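**Over-force stops on upholstered furniture: an interview with the lead test engineer at Heiskanen**

3/30/19

Heiskanen builds mobile arms that handle household furniture. Its Cevenow line is sold to hotels and serviced-apartment operators, where it straightens chairs and clears side tables between guests. During trials at the Grusness site the arm began pressing too hard on soft seating before stopping. The lead test engineer agreed to discuss the fault on the condition that the article deal with the unit and leave staff names out.

The first event was logged as a nuisance stop. The arm had been told to close on the front rim of an armchair and pull. It came down onto the rim, kept going, and stopped with a force error.

"The limit is 200 newtons at the wrist, and it stopped at the limit," the engineer said. "On paper that is a pass. But the approach is supposed to end at first contact, and first contact on that chair should be a very small number. We had gone straight through one threshold and been caught by the next one."

The operator cleared the error and carried on. The same thing happened 9 more times before the job was pulled, and each time the entry was closed as "cleared by operator." The engineer considers this the more serious part of the fault.

"A stop that can be cleared from the tablet gets cleared from the tablet. We had written the procedure so that only a hard emergency stop needed a report. A force stop did not. So the log was full and the report folder was empty."

When the logs were finally read together, all of the events were on padded furniture. None were on tables, desks or hard chairs. The team's first suspicion was the force sensor, which was swapped for a new one from Paltau. The fault came back on the next run.

The second suspicion was the depth estimate. Dark, fuzzy fabric gives back little light, and a rounded rim has no sharp edge for the software to lock onto. Where one side of a chair is in sun and the other in shade, the estimate on the shaded side gets worse.

"We measured it. The surface was being placed too low, by 11 millimeters in the bad cases," the engineer said. "The arm thinks it has 11 millimeters of air left and it is already in the padding. That is an error, but contact detection exists to absorb an error like that. You never get to assume the depth is right."
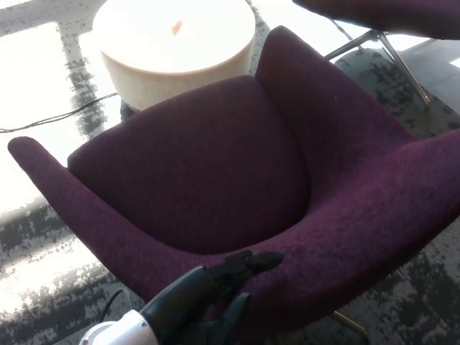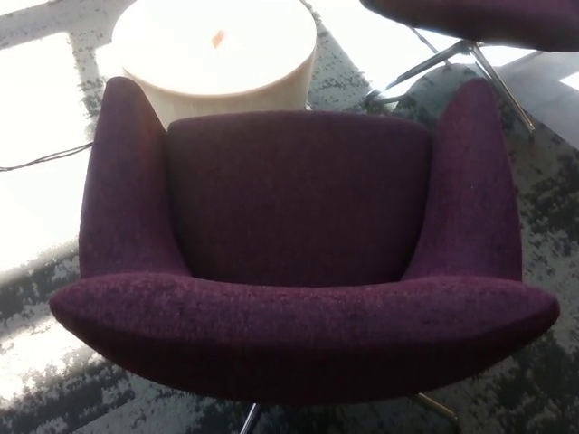

*Purple armchair used for the rim approach work, with the side table behind it.*

The cause was in the contact detector. It did not look at force directly. It looked at how quickly force rose, so that the weight of the gripper and the drag of its cable would not set it off. On a tabletop the force climbs almost at once, and the detector fires. On foam it climbs slowly, and at approach speed the rise stayed under the trigger until the padding was fully compressed.

"The rate filter was tuned on hard surfaces," the engineer said. "The test block was steel. Later somebody added a wooden one. The foam case was in the test plan as a line item and had been marked as covered by the wooden block. I signed that plan, so I can tell you it was not a software mistake in the usual sense. The code did what the plan asked for."

Asked whether a person could have been hurt, the engineer answered carefully. The unit is meant to work in rooms without guests, and a separate scanner slows it when someone comes near. Nobody was in reach during any of the logged stops. But a forearm, the engineer pointed out, behaves more like foam than like steel.

"That is why we stopped shipping. The chair does not care. A detector that can't feel padding is a detector I don't want next to a cleaner."

The fix has 2 parts. The detector now checks the total force against the expected load as well as the rate of rise, and either one can end the approach. The approach speed is also cut over the final stretch whenever the depth estimate is marked as poor. Runs take longer on dark upholstery as a result, and the engineer does not expect to win that time back soon.

The reporting rule has changed too. Any force stop now locks the job until a supervisor enters a cause, and a repeat on the same type of object goes to the test group.

"Operators dislike it, and I understand that," the engineer said. "We may loosen it for hard furniture. For soft seating it stays."

Units already in the field are limited to hard furniture until they get the update, planned for May. The test plan for the new release lists foam, sprung cushions and loose textiles as separate cases, each with its own block. The work on leather has not started.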